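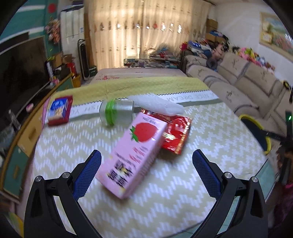 Two grippers, one living room

I have had the Buvell hand-held gripper since the start of September, and Asuka Hirano lent me her Kirnville so I could run them against each other before deciding which one to order more of. I had planned to do this on a bench at work. The bench was taken, so I did it in a living room with a table, a bucket and whatever packaging was in reach. I think that was a better test anyway. Foam cubes on a bench tell you very little about a candy packet.

The task was simple. Pick an item off the table, carry it over the gap, let it go in the bucket. Then pick the items out of the bucket and put them back on the table. I did this with both tools until my wrist had enough, over the course of a Thursday. The total came to 308 picks between the two of them, and I logged 37 drops. A drop means the item left the fingers before I meant it to. If it slid but stayed in, I wrote "slip" in the margin and moved on, and I regret that a little, as the slips would have been useful to count.

The pads

The Buvell comes with textured blue pads on black fingers. The Kirnville has flat gray ones that look nicer and feel softer to the thumb. On cardboard I could not tell them apart. A small carton with square edges is the easiest thing in the world to grip and I would leave it out next time, except that it makes a good warm-up.

Shiny wrappers were where they split. The gray pads slide on anything crinkled and glossy unless you squeeze hard, and then the wrapper folds and you are holding a corner of it. The ribs on the blue pads seem to catch the folds. Most of my drops were on the Kirnville with this kind of packet. Clear plastic jars on their side were bad for both. If the pads don't meet the jar near the middle, it turns as you lift, and a turning jar is most of the way to a dropped jar.

Thin plastic bags were easy to pick up and hard to let go of. They cling. I lost a fair amount of time shaking a bag off the end of the fingers, and I have no fix for it.

The linkage

Both tools use the same general idea, a linkage that swings the fingers in from the sides. The Buvell opens wider. That sounds like a plain win, but wide fingers need room, and when two things are lying close together you end up pushing one of them away with the outside of a finger. The Kirnville is narrower and I found I could go in between items without moving the neighbors.

I do like that the Buvell arms have open cut-outs. You can see part of what is under the tool, and it keeps the weight down at the front. After an hour the weight matters more than anything on the spec sheet.

Table to bucket

I nearly skipped the bucket half of the test and I'm glad I didn't. On the table you come at everything from the same height with lots of space. With a bucket you have a rim to clear, and the fingers have to be open by the time you are down among the items. The first few times I hit the rim with the right finger on nearly every pass. You learn to tilt the tool and come in from one side, and then the other finger is hanging out over the table.

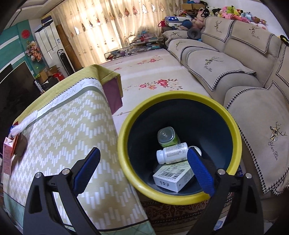 Bottles lying on their side were the surprise. I expected trouble and had very little, as long as I took them across the body and kept off the cap end. Flat cartons lying at an angle were worse, with one corner up and nothing for the lower pad to get under. The Kirnville did better here thanks to its thinner tips. I would call the bucket part a draw, with the Kirnville ahead by a bit if the bucket is full.

Camera view

Vicente Lagos asked me to check what the camera sees, so I went through the recordings that evening. On the Buvell both pads stay in view even with the fingers spread wide, and that is what you want if you plan to train anything on the footage. The blue shows up well against most things. On the Kirnville the gray pads got lost against pale packaging, and twice I had to step through the video slowly to work out when contact started.

One complaint about both cameras: a bright window behind a curtain throws the exposure around. As you swing toward it the items go dark, then come back as you look down again. I locked the exposure for the last batch and it helped. I should have done that from the first pick.

What I'm ordering

I am getting 2 more of the Buvell and asking whether they sell a thinner fingertip. Kirsten Lachance thinks we can print one and glue the blue pad onto it -- she has done this before on an older tool and it held up. I'll try her version first, since it costs almost nothing.

Asuka gets the Kirnville back on the weekend, with fresh pads. The old ones picked up a lot of lint from the tablecloth and I couldn't get it all off. I still need to run the jars again with the exposure locked, and this time I will count the slips.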